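Unit 5: Looking after the sorting cell
Handout for practical sessions, Barcombe Technical Institute, Automation Workshop
Revised 5 June 2019

Read this before your first session on the cell. Bring it with you, as the check sheet at the back of the room follows the same order. The session covers the start-up check, the fingers, the wrist camera, the bins and the log.

The cell

The cell is one arm on a fixed bench, with a two-finger gripper and a small camera mounted by the gripper. Toy building bricks are used as the work pieces. The job is a plain one: pick up a brick, carry it to a bin, let go. The program is called Larnberg and is already loaded on the controller. Do not edit it during this unit. You will write your own version in Unit 6.

The bench has a taped line on the floor in front of it. When the arm is enabled, everybody stands behind the line. One person in each group holds the stop pendant and does nothing else while the arm is moving. Swap the pendant between runs, not during them.

Start-up check

Do these with the arm powered off.

1. Check that the stop button is pushed in and the key is in your instructor's hand or in the lock box.
2. Wipe the tabletop with a dry cloth. Grit under a bin will tip it slightly and the release height will be out.
3. Look along the arm cable from base to wrist. The cable should hang in a smooth curve with no sharp bend at the wrist clamp.
4. Try to wiggle each finger by hand. A little flex in the finger itself is normal. Movement where the finger meets the gripper is not. Stop and tell your instructor.
5. Turn the key, release the stop button and wait for the steady light.
6. Run the homing routine at low speed.

If homing fails, do not run it a second time. Write the code from the screen in the log and ask.

Fingers

The fingers are ribbed, with open spaces between the crossbars. They bend a little when they close on something, and this is how the gripper copes with a brick that is not perfectly lined up. It also means they wear. Go over both fingers for splits in the crossbars, paying most attention to the places where a bar joins the contact face. A split finger will often still hold a brick while the arm is standing still and then drop it on the move.

Replace fingers as a pair. A new finger bends differently from an old one, and a mixed pair will pull the brick off centre. Spare pairs are in the drawer marked Fitzsimmons. To change a pair:

1. Open the gripper fully, then power off.
2. Undo the screws on one finger and lift it straight off. Put the screws in the tray.
3. Fit the new finger and do the screws up by hand only.
4. Do the same on the other side.
5. Power on, close the gripper slowly on the setting block, and tighten both sides while it is closed.
6. Open and close 11 times with nothing in the grip, then check the screws again.

Grip check

Place a brick by hand at the pick mark, step back behind the line, and run the pick step on its own. The arm will lift and hold. Pause it there and look at the view from the wrist camera on the monitor. The contact faces should be against opposite sides of the brick, at matching heights, and the brick should stand straight between them.
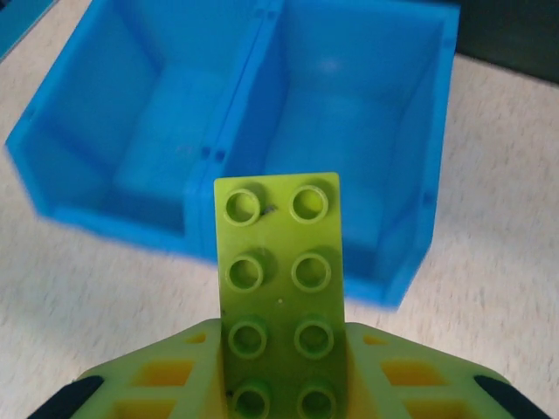
Figure 5.1. Green brick held between the fingers, seen from the wrist camera, with the two blue bins behind.

In Figure 5.1 the upper ends of both fingers come level with the third row of studs. Compare this with your own view. If one finger sits higher than the other, a finger has been fitted crooked and needs to be reset on the setting block. If both are level but the brick leans, the fault is more likely in how it was placed at the pick mark. Place it again and repeat before you change anything.

The grip force setting for this unit is 151 on the controller scale. Leave it there. Turning up the force to cure a dropped brick hides the real fault and shortens the life of the fingers.

Camera

Clean the lens with the lens cloth only, never the bench cloth. The colour of a brick on the monitor changes with shade, and the part down between the fingers will look darker than the top. Judge colour from the upper part of the brick. If the whole view is dull, check the room lights before you touch the camera settings.

Bins

Set the bins side by side with their rims touching. Check for a gap by running a fingernail down the seam. Empty both bins before each run. The release height is set at 210 on the controller and assumes an empty bin.

Log

Fill in the Orkcombe sheet before you leave. Record the finger pair number, any error codes, any bricks dropped and anything you tightened or replaced. Write "none" where there is nothing to report. A blank box will be handed back to you.

For next session, read Unit 6, sections 1 and 2, and bring your completed grip check.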